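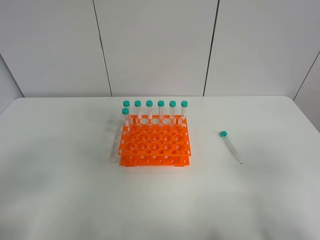

Why does the gripper let go of a capped tube before the tube is seated in the rack?

In most reported cases the controller has read contact between the tube tip and the rim of a rack hole as full insertion. The grip opens on that signal, and the tube leans, slides off the upper tier and comes to rest on the table. The correction is a seating-depth check, supplied in the pad and firmware kit listed on this page.

Sistico Drestik tube-handling gripper
Early-release correction kit
Page revised 2025-10-29

Applies to
Drestik grippers with two-finger pads, used for pick and place of capped conical-bottom tubes into two-tier racks. Units shipped with the depth check already enabled carry a gray dot on the cable-side cover and do not need the kit. Drestik units fitted with the vial jaw are not affected.

Fault description
The fault was first logged in July at the Latetov sample-preparation site. In a test series of 200 placements, 192 tubes were seated correctly. In 4 placements the tube was released outside the rack and came to rest on its side. In the remaining placements the tube stayed in the rack but was not at full depth. No error code was raised for any of them.

The release signal on affected firmware depends on vertical force only. When the tip of the tube enters a hole cleanly, force stays low until the tip reaches the base tier, then rises. When the tip lands on the rim, force rises early and passes the same threshold. The controller has no way to tell the two apart from force alone.

Racks with holes of two alternating diameters make the fault more likely. A target offset toward a smaller hole puts the tip on the web between holes, where the tube can stand for a moment under grip load and look stable to the wrist sensor.

Safety
A released tube with its cap on may still leak if the cap was not torqued. Treat any tube found outside the rack as a possible spill until the cap and body have been checked.

Do not reach into the cell to recover a tube while the arm is enabled. The arm does not register a missing tube on affected firmware and will start the next pick on schedule. Stop the cycle at the pendant, wait for the brake indicator, then open the cell. Pausing from the scheduling software does not remove drive power and is not a substitute.

Do not return a recovered tube to an open rack position by hand and resume. The placement map will be out of step with the rack, and the next tube may be driven down onto an occupied hole. Clear the map and rescan.

What the kit changes
Depth check. Release requires both the force threshold and a measured tip height within the seated window. If force is reached outside the window, the arm holds its grip, lifts clear and stops with code 107.

Pads. The replacement pads have a shallow vertical groove. The original flat pads allow the tube to rotate in the grip during rim contact, which moves the tip farther off center.

Occupancy scan. After each row, the overhead sensor compares cap positions with the map. A cap outside the rack outline or below the expected height stops the cycle.

Kit contents
Grooved pads, matched pair
Pad screws, with thread lock applied
Long reach gauge for setting the seated window
Firmware card
Printed installation sheet

The gauge is marked LONG on the handle. A short gauge was supplied with earlier vial kits and has the same thread. It will set the window too high, and code 107 will then appear on good placements.

Installation
1. Stop the cycle and isolate drive power.
2. Remove the flat pads. Discard the old screws.
3. Fit the grooved pads with the grooves facing each other. Tighten evenly.
4. Restore power and load the firmware card.
5. Put an empty rack in the fixture. Check that it sits flat and does not shift when pushed from the side.
6. Fit the Long gauge and run the depth routine at the corner positions of the rack.
7. Remove the gauge. Run one full rack with capped, water-filled tubes.

If step 6 returns different values at opposite corners, the rack or fixture is tilted. Shim the fixture. Do not widen the window to make the routine pass.

After a code 107 stop
The tube is still in the grip. Move the arm to the service position from the pendant before opening the cell. Inspect the conical tip for scuffing and the rack hole for burrs. A scuffed tip usually means the target offset is wrong in one axis. Repeated stops at a single position point to rack damage, and the rack should be replaced.

Known limits
The depth check does not detect a tube that was tilted at pickup. Keep the source rack on its fixture. Tubes laid loose on the work surface are not a supported pickup position, with or without the kit.

The occupancy scan is set for opaque colored caps. Clear caps need the contrast plate, sold separately. Clear tube bodies do not affect the scan, which reads caps only.

Racks without a lower tier have not been validated. The seated window assumes the tip is supported from below or held by a base hole.

Ordering
Order by gripper serial number so the pads can be matched to the finger width. Pads are not sold singly. The firmware card can be used on every Drestik at the same site, but each gripper needs its own pads and depth routine.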